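Subject: Re: [Endville Repair Night] small parts and where they go
From: Dilruba Bhuiyan
Date: June 2025

Selvaraj Weerakoon wrote:
> Does anyone have a decent way of sorting bits while a thing is
> apart? I took my Vosov fan to pieces and now have 3 screws
> that fit nowhere. I'm tempted by the Cluvel drawer cabinet,
> but 27 drawers seems like a lot for one fan.

Oh Selvaraj, I feel your pain! I had one of those cabinets and gave it to my sister, mostly because I could never remember which drawer was which (and I kept labeling them in pencil, so that was my own fault).

What I do now is shallow trays, the plainer the better, and every stage of the job gets its own. Whatever comes off first goes in the tray farthest from me, and I work my way in. Anything with a wire on it stays away from the boards — I've snagged too many leads fishing for a washer.

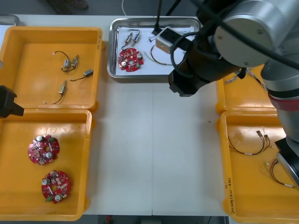 Luo wrote to me off list that trays are fine until the cat gets up there, and that muffin tins with a lid are the only safe choice. Fair enough, though my muffin tin is busy most weekends!

For screws I still like a piece of cardboard with the outline of the thing drawn on it. Poke each screw through where it came from and you can leave it for a month. As for your leftovers, look under the rubber feet before you give up. I found two empty holes there on my old radio.

I'm bringing spare cardboard next time if anyone wants some.

Dilruba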